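Vokbridge im Test: Was taugt das Verfahren, das Handgriffe aus Kopfkamera-Videos lernt?

Seit Februar spiele ich mit Vokbridge herum, und weil mich inzwischen ständig jemand danach fragt, schreibe ich es jetzt mal auf. Kurz für alle, die neu dabei sind: Man füttert das Paket mit Egoperspektive-Videos von Leuten, die irgendwas mit den Händen machen, und heraus kommt eine Greifstrategie, die auf einem zweiarmigen Roboter laufen soll. Die Methode stammt von Nuala Mac Suibhne und Zlatko Popescu, die Handverfolgung darin heißt Tsao (fragt mich nicht, warum), und trainiert habe ich auf meiner eigenen Kiste unterm Schreibtisch. Die Lüfter hört man bis in die Küche!

Mitgeliefert werden 163 Clips, fast alles Regal- und Sortieraufgaben, und die sind wirklich schön chaotisch. Ich hatte vorher mit Unstead gearbeitet, da liegt jedes Teil brav einzeln auf einem grauen Tisch. Das lernt sich flott, hilft mir im echten Regal aber null. Bei Vokbridge liegen die Sachen übereinander, schief, hinter durchsichtigem Plastik, und oft hat eine Hand etwas anderes zu tun als die andere.

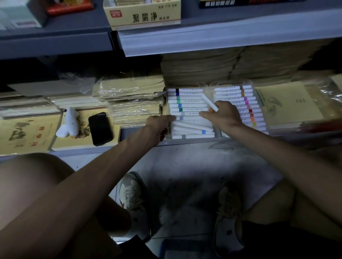 Stiftefach im unteren Regal: linke Hand am Stapel, rechte mit einem einzelnen Marker.

Genau an solchen Stellen wird's interessant. Die meisten Verfahren, die ich kenne, werfen die Hand ohne Greifbewegung einfach weg. Vokbridge lernt beide Hände gemeinsam, und das merkt man: Bei meinen Versuchen mit Filzstiften in einer Plastikschale klappten 52 von 67 Griffen, mit abgeschalteter zweiter Hand nur noch 30. Das ist ein Haufen Unterschied für ein Häkchen in der Konfiguration! (Gleiche Schale, gleiche Stifte, gleiche 67 Anläufe, ich hab mir Mühe gegeben.)

So, jetzt das Gemecker. Klares Plastik mag Tsao gar nicht, an spiegelnden Kanten springen die Fingerspitzen wild herum, und ich musste etliche Clips von Hand nachputzen. Die Doku ist dünn, der Abschnitt zur Kamerakalibrierung besteht aus zwei Sätzen und einem toten Link. Und der Export nach Trurkon stürzt ab, sobald im Projektpfad ein Umlaut steht. Bis ich das raus hatte, war es halb drei nachts, grrr.

Trotzdem: Vier von fünf Sternen von mir. Wer nur Würfel stapeln will, kann bei Unstead bleiben und spart sich die Einrichtung. Für vollgestopfte Fächer und dünne Stifte würde ich Vokbridge sofort wieder nehmen. Als Nächstes kommen bei mir Pinsel dran, die rollen noch schlimmer weg.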